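Why I'd pay for the dull robot lessons

I've been putting off writing about Merkasent for weeks, mostly because every time I sit down to do it I end up playing with it instead. It's a subscription: you get a simulated kitchen, a simulated arm and hand, and a library of ready-made tidying tasks, and you use the lot to try out your own control software before it goes anywhere near a real motor. Clundier sell it for 400 a year on the small-team plan. There are 613 tasks in the library at the moment, and I'd say I've opened nearly 12 per cent of them (I did mean to do more, I really did).

My view, for what it's worth, is that it's good value and that most people will buy it for the wrong bit.

The bit everyone talks about is the showpiece stuff. Pouring, stacking, folding. Lovely to watch on a big screen! But my friend Sumaiya Dissanayake, who teaches evening classes in Clilton and has far more patience than me, kept telling me to go and look at the clearing-up tasks, and she was right. Pick up one thing, put it in another thing, repeat until you want to scream. That's where my code fell over, again and again, in ways I'd never have spotted from a pouring demo.

Take fruit. I'd assumed a lemon on a plate would be a doddle. Then you start thinking about the approach, and how close the fingertips can come to the rim, and whether you come in from the side or over the top, and whether your wrist is about to clout the box you're meant to be filling. I spent a whole Sunday on that and I'd do it again.

The lemon task, with the hand still open and a fair stretch of marble to cross before it gets to the plate:

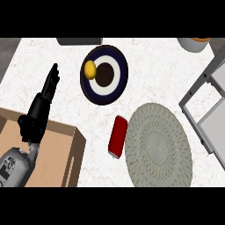 What I'd grumble about

The help pages, mainly. They read as if they were written for somebody who already works at Clundier, and the search box is hopeless with plain words. Afshin Rashti has put together a set of notes that does a much better job, and I'd start there.

Then there's the price of extra seats. If 2 of you share a desk you'll manage fine on one, but a club or a classroom is going to feel it. Herrera's rival package is cheaper per head, although I found its kitchens a bit bare and went back to Merkasent within the week.

I'd also like more clutter, please. Cans lying on their sides are a good start, and I want whole counters of that sort of thing. My own kitchen has never once been tidy enough to train a robot in.

My renewal comes up in November and I'll be paying it.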